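Home | Threads | Lists | Search

Geeta Sisodia
Dec 5, 2023

1/ Maintenance notes on the two-arm cell at Roltholm. Task is cap handling: baseball caps, yellow tray, white board. Both arms sit on one aluminum extrusion rail, so anything loose on the rail shows up as position error on both sides.

2/ Start with the bases. Power off, arms supported. Check the clamp bolts on the rail, left then right. If a base has crept, loosen it, reset to the scribe line, retighten. Do not correct creep in software.
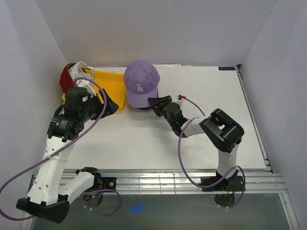 3/ Cable routing

Purple cable on each arm, wrist to base. Leave slack at the wrist - a tight loop loads the last servo. Ties go on the links, never across a joint. Run each joint to its limits by hand before trimming the tails.

4/ Fingers next. They wear at the inner edge near the tip, and a chipped edge can snag on brim stitching. Log every chip, even small ones.
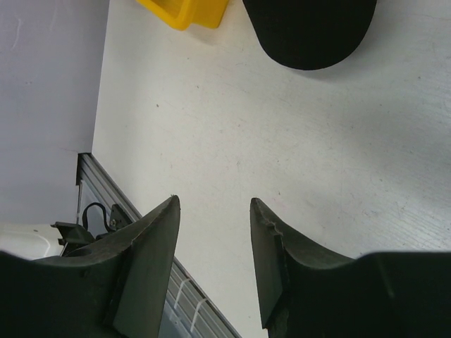 Lalit Chauhan keeps spares in the Vasum cabinet, second drawer. Swap fingers as a pair, then redo the gripper zero. Old pairs get tagged and go back to Lalit.

5/ Wipe the board before calibration. Dust and scuffs both show up in the wrist view. Dry cloth only. The solvent we tried in July left streaks.

6/ Then home both arms and jog to the brim of a cap at low speed. Allow up to 10 minutes for the servos to warm up first. Shalini Garg's checklist has the jog order - left arm parks before the right one crosses the middle.

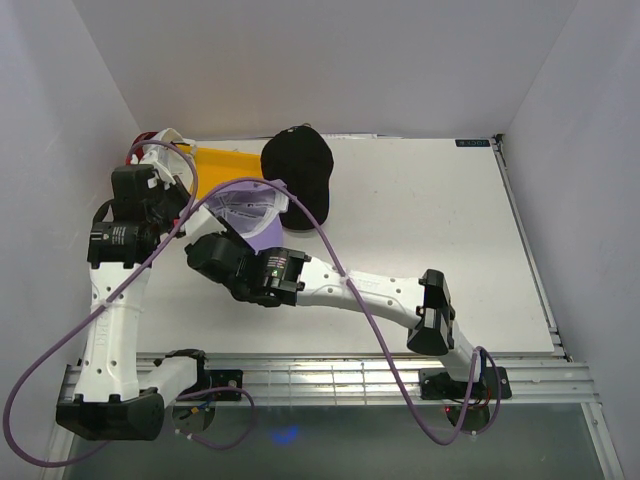
Both arms over the board, two caps and the yellow item toward the back.

7/ Log entry goes under cell 2. Rail bolts are still on the July torque values.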